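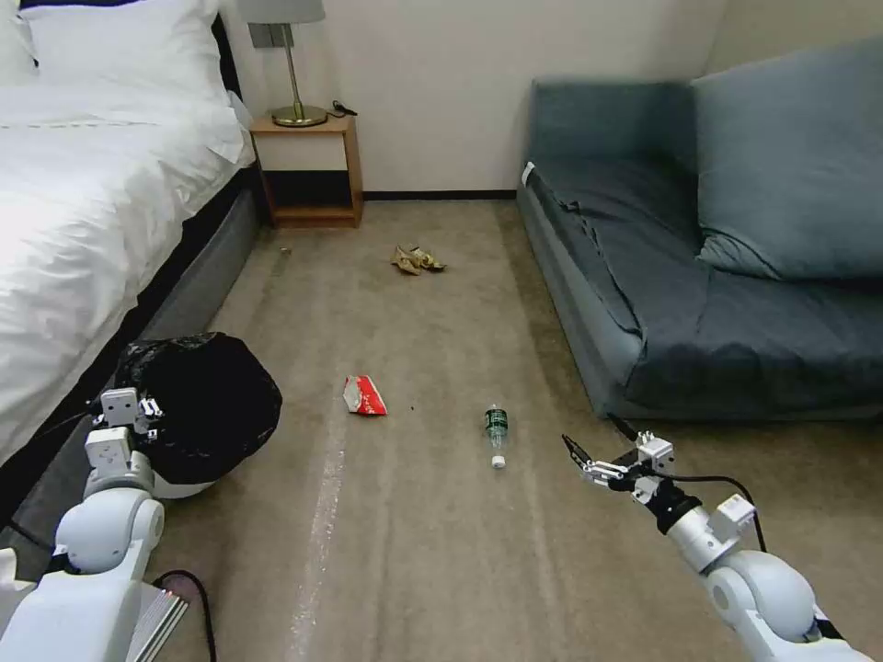 **Housekeeping and Guest Rooms: Changes to the Room Reset Standard**

The Residential Services office at Starnthorpe has completed its review of the room reset standard used in the guest wing. The revised standard takes effect on 20th October and applies to all 28 guest rooms, including those held for visiting instructors and overnight conference delegates. Members of staff who host visitors are asked to read this notice before their next booking.

**Order of work**

Attendants will now clear the floor before any work is done on the bed or the furniture. Under the former standard, the bed was stripped first, and linen was often placed on carpet where bottles, wrappers and other small items had yet to be collected. The new order is as follows:

1. Collect litter from the carpet, including the strip along the bed base.
2. Set aside guest belongings.
3. Tie off and replace the bin liner.
4. Strip and remake the bed, or straighten the duvet if the guest is staying on.
5. Smooth the sofa seat and reset the cushion.
6. Wipe the nightstand and the lamp base.
7. Vacuum from the far wall toward the door.

Each attendant has 45 minutes for a departure room. No fixed time applies to a room where the guest is staying on.

**Litter and recycling**

Snack wrappers and other soft packaging go in the room bin. Empty plastic bottles are to be placed in the recycling sack on the cart with their caps on. A bottle that still holds liquid is to be stood on the nightstand if the guest is staying, and emptied in the bathroom sink if the guest has left. Bins are lined with a black bag, folded evenly over the rim — a liner that slips inside must be reset before the attendant leaves the room.

**Guest belongings**

Shoes left on the floor of an occupied room are to be placed side by side beneath the window or next to the luggage rack, and never under the bed. Chargers and cables on the nightstand should be lifted for wiping and returned to the same spot. They are not to be unplugged or wound up.

Items found after departure are to be bagged, marked with the room number and taken to the front office on the same shift. In September the office received four pairs of shoes, all from departure rooms, and only one has been claimed. Unclaimed items are held until the end of the term.

**Carpets and upholstery**

Handico has been engaged to clean the carpets in the guest wing twice a year. Between those visits, pale streaks and other marks should be entered in the room log and left untreated. Spot cleaners purchased by individual departments are not approved for use on the beige carpet. The dark sofas may be brushed or vacuumed with the upholstery tool, with care taken around the sewn-in tags.

**Supplies**

New nightstand lampshades have been ordered from Rezende and will be fitted as rooms become free. The linen room has also received 300 white pillowcases, which will replace the older stock over the coming weeks. Worn pillowcases should be returned to the linen room and kept out of the rag bin until they have been recorded.

Printed copies of the revised standard are available in the linen room and at the front office. Questions about scheduling should be sent to Residential Services in writing.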